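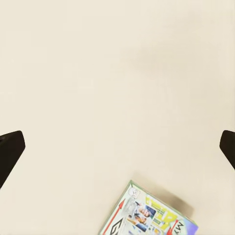 Two-arm tidy-up build, flat boxes are killing me

flangehead
Posts: 2176
Tuesday, December 29, 2020

Right, progress. Frame for the real one is bolted together at Kengate, bench by the roller door, arms not on yet. Waiting on the left shoulder bracket. So all evening in the sim instead, running the pick routine in Galang.

Job is dull on purpose. Clear stuff off a table, put it in a bin. Both arms, Geltix board on each, pointed fingers because I had them.

Cans fine. Ball fine. Anything lying flat = misery. Fingers come down either side, close, skid off the lid, box spins round. Opening is 100 mm in the model and I cant just make it wider, the real ones wont go.

Anyone done flat things without suction? Really dont want a pump on this.

oddsox_dave
Posts: 800

Pump. Sorry. You'll spend longer avoiding it than fitting one.

flangehead

No pump!! Noise. Also it lives in my back room when its done and I have neighbours.

tinplate
Posts: 2699

Don't need one. Push it to the edge of the table till a bit hangs over, then grab top and bottom. Did this with tiles on my old single arm. Needs the wrist to roll over 90 though, does yours?

flangehead

Wrist rolls, yes. Hadn't thought of the overhang. What I was doing was going for the short side and hoping.

Tried it on something small first, easier to shove about:
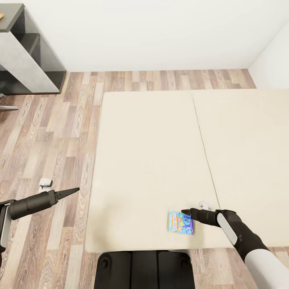
Head view. Blue packet near the front edge, right gripper nearly on its corner.

Problem is the body is right up against the table at the front, so if I drag stuff towards me there's no room to get a finger under. Left arm is off to the side over the floor, so side edge might be the way.

oddsox_dave

So now you're dragging things half a table sideways to avoid a pump. And there's a seam in that top. Box corner catches the seam, round it goes again.

tinplate

Only if the halves are different heights. Are they in the model?

flangehead

Same height in the model. Not going to be in my house, ha. Good point tho, will add a couple of mil of step and see what it does.

wobblebench

Not being funny but how much of this carries over? Sim friction is rubbish in my experience. I had a whole stacking routine going lovely in Galang last July, put it on the real arm and it shoved everything on the floor. First go. Would get one arm on the frame and try it with an actual box before spending more evenings.

tinplate

Disagree. Sim wont give you the friction but it'll tell you if the arm can reach. That's most of it for an edge grab. Elbow in the wrong place and you're stuck whatever the friction is.

wobblebench

Reach yes. Grip no. He's asking about grip.

flangehead

Asking about both really. Been moving the robot round to a different desk layout to check the reach bit, an L with a chair in the corner of it, more like the back room. Left arm goes to the side edge with the card game box, right arm has to keep out the way.

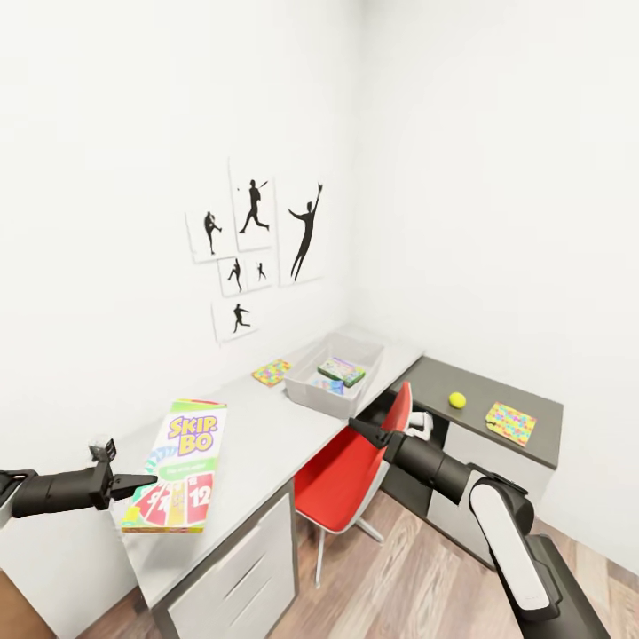 and the planner keeps wanting to take the right arm over the chair, which I'd not allowed for. Might just set a no-go block round the back of it and be done. Costs me some reach on the far desk but the bin is on the other side anyway.

Finger tips next. Prodach do a flat pad with a thin lip on the end, anyone used them? Thinking lip goes under the overhang, pad on top.

tinplate

Used the small ones. Lip is decent, screws are horrid, thread lock them. Check the pad clears your wrist cam when it's rolled.

oddsox_dave

Still say pump.

wobblebench

Print a lip first before you buy any. Bit of PETG, glue on some old inner tube. If that works buy the proper ones.

flangehead

Ok printing one tonight. Bracket is meant to turn up this week, so if it does I'll put the left arm on and try a real box off the side edge, slowly, with a cushion undernaeth. Will post how it goes.

tinplate

Do the step in the seam as well, don't skip it.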